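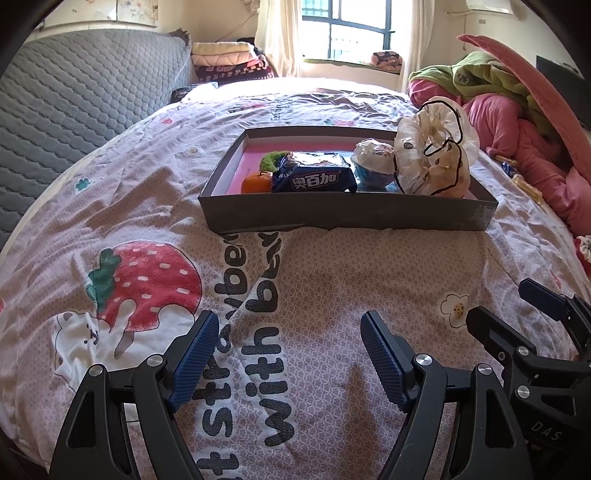

Bedroom swap day at Maltcombe House

5/25/26

We finally got through the big bedroom shuffle, and I'm still finding other people's socks! Nearly 90 of us live here, and six rooms on the second floor changed hands over the long weekend. Eusebio Aguirre had the sign-up sheet going by breakfast (thank you, Eusebio).

Snacks went around on trays and box lids — tangerines, Oreos, whatever was in the cupboard — and I ate mine sitting on a strawberry duvet with a bear on it, which I now want for myself.

Spare bedding can go to Baltasar Carrasco in the Lorente wing, folded please. The next swap is in September, and the list is already up by the stairs.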